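3 de noviembre de 2021
Cuaderno del taller, piso de Zetasville

Hoy tocaba ropa oscura y, madre mía, qué pereza da doblar negro sobre negro. Saqué el montón de Buthelezi (4 prendas grandes y un par de cosillas que dejo para otro rato) y me puse con ello en la cama, porque la mesa sigue llena de cajas de Atilel.

Los pantalones bien: a lo largo, se alisa la cintura, otra vuelta y listo. Lo grueso es otra historia, al segundo doblez ya se abomba y los bordes se quedan blandos. Probé tres maneras y me quedo con la de dos pliegues, aunque abulte más. ¡Y dejar hueco entre pila y pila, que luego se mezcla todo!

Para quien siga: la colcha verde de gofre agarra la tela, así que mejor levantar que arrastrar. Las perchas están apuntadas en la hoja 1128.

Así va la cama, con los pantalones a la derecha:
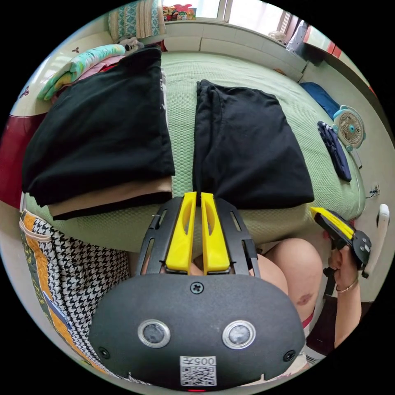
Pendiente para noviembre

Pedir bolsas a Gatetstead y vaciar de una vez el cajón de abajo.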